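Stopping a two-arm cell from wrestling itself over a cable

Applies to: Tenel arms running the Ikeo controller, any firmware that still has the handover routine in it. Time needed: half an afternoon, plus swearing.

The bagging job at Anstead is simple on paper. One arm picks up a set of wired earphones, the other takes over, and the earphones end up in a bag. On paper the earphones are also a straight line. We logged 136 attempts in April and 33 ended in a protective stop, nearly all during the handover. If your log says "joint torque limit, arm 2" and both arms are sulking, read on.

Before you touch anything

Press the emergency stop. The protective stop isn't the same thing, whatever the cheerful amber light implies. A stopped arm can still be pulling on a cord, and when the cord lets go the arm moves a little and the cord moves a lot. Wear glasses.

Don't open both jaws at once. Note which arm closed first (the Ikeo event list gives the order), then release the other one by hand from the pendant at the slowest jog speed.

What a cord gets up to between two grippers

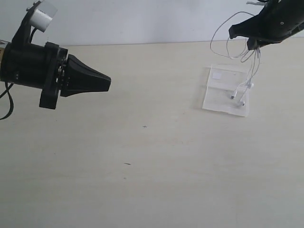
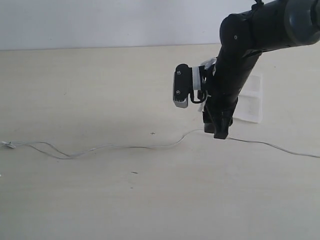
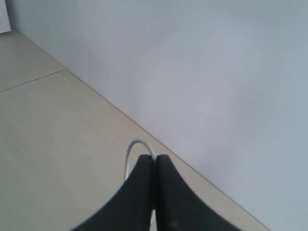
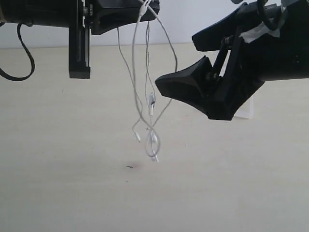
Step 1. Find the real fault. The torque limit is the messenger. Scroll up past it and look for "grip confirmed" on both arms with no "release" between them. If you find that pair, each arm believes it owns the cable and will carry on believing it until something gives. On our cell the release was waiting for a jaw width that a thin cord never produces.

Step 2. Change the grip check. Open the Mota plug-in, go to Handover, and switch the confirmation from width to motor current. Width is fine for boxes. A cord folded over once reads as a perfectly good grip, and a cord missed altogether reads as very nearly the same number.

Step 3. Put a time limit on sharing. We allow 2 seconds with both jaws shut. After that the receiving arm lets go, backs off and tries again. The factory setting is "wait indefinitely", a fine quality in a dog.

Step 4. Lower the pull. Set the handover force limit to 70 per cent of the default and leave the rest of the program alone. You'll be tempted to lower everything. Resist, or the arms will start faulting on their own cabling – ask me how I know.

Step 5. Check the slack. Follow the arm's own cables through a full slow cycle, one arm at a time, and look for loops that could catch a jaw. Replace any tape that has begun to peel. Tape is a temporary fix, and has been for years.

Step 6. Test with a bit of old string before you go back to stock. Run ten handovers at slow speed with a hand near the stop button, then ten at working speed with the guard shut.

If it still faults

Send the event list to Tenel support, from the first "grip confirmed" onwards. They'll ask whether you've tried restarting it. Say yes.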